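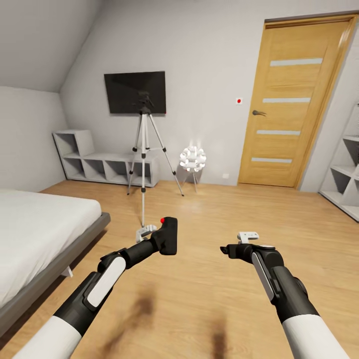 Both arms in our simulated bedroom, with the tripod in front of the television.

I write this post for the people who asked what our robotics club in Sastemstead does in the evenings. This season we prepare for the Trornico student contest. Everything happens in simulation, so we have no real arm to break, and the members who live far away can also join.

The task this year is called "attic room". The robot has to go to a camera tripod and take hold of one leg without knocking it over. I chose the attic because the sloped ceiling looked nice to me. Later I learned that it makes the planning harder, as the arm must not swing too high near the wall.
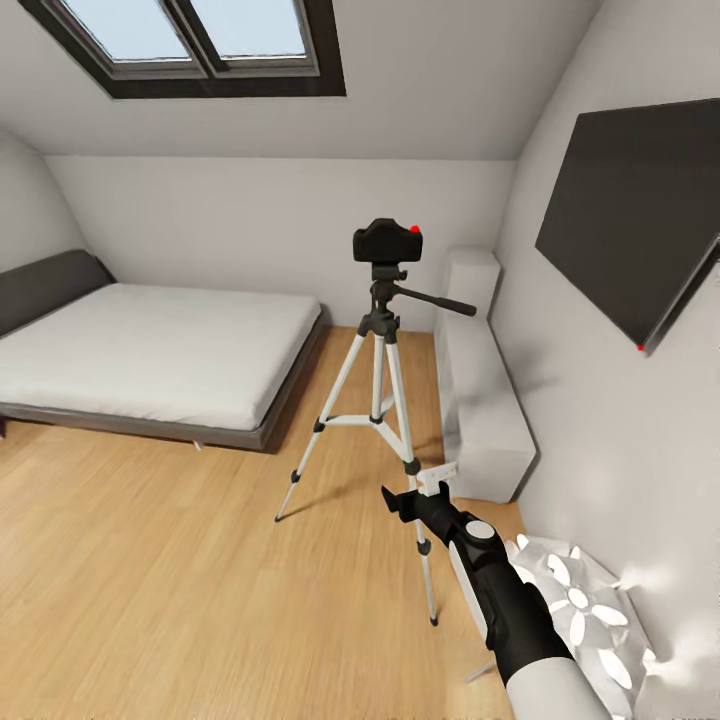 Page last changed: Dec 4, 2023

With the gripper low on the shaft, next to the front leg, we are in the part that I find most difficult. The leg is thin and it stands at an angle, so the fingers should be turned before they close. Our first controller did not turn them. It was written in July, in a hurry, and I am the one to blame.

We have to record 200 runs before we can send our entry, and 15 of them must use a new starting position. The club from Wokthorpe has already finished theirs - I try not to think about it.

The planner is still the one from the Cordier course, with 3 changes of our own. I will put the changes on the club page when the comments in the code are readable. At the moment half of them are in my language and the other half are only question marks.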